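A carta da Galli chegou em julho e dizia que a casa de Terkodell seria vendida. Rosalba Morelli leu-a em pé, no corredor, e guardou-a no bolso do avental. Tinha morado ali até se casar. O irmão pedia 3000 pela parte dela e queria resposta antes do inverno.

Apanhou o comboio das 8 para Lanum e de lá foi a pé, mais de duas horas pela estrada velha. A chave ainda estava com a vizinha.
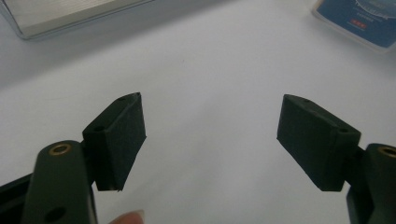
O irmão tinha chegado primeiro. Estava na cozinha, de casaco, e não se levantou. Falaram do preço do gasóleo e da tia de Asasach, que já não reconhecia as filhas. Depois ele pôs o contrato diante dela. A mesa era branca e lisa, comprada depois da morte da mãe, e Rosalba passou a mão pelo tampo à procura dos cortes de faca da antiga.

- Onde está a outra? - perguntou.

- Na cave. Ninguém a quis.

Desceu para a ver. Tinha um pé partido e cheirava a humidade. Quando voltou, assinou as duas cópias e disse que ficava com a mesa.

- E como a levas?

- Vens tu levar-ma.

Ele olhou para o relógio e foi buscar uma corda.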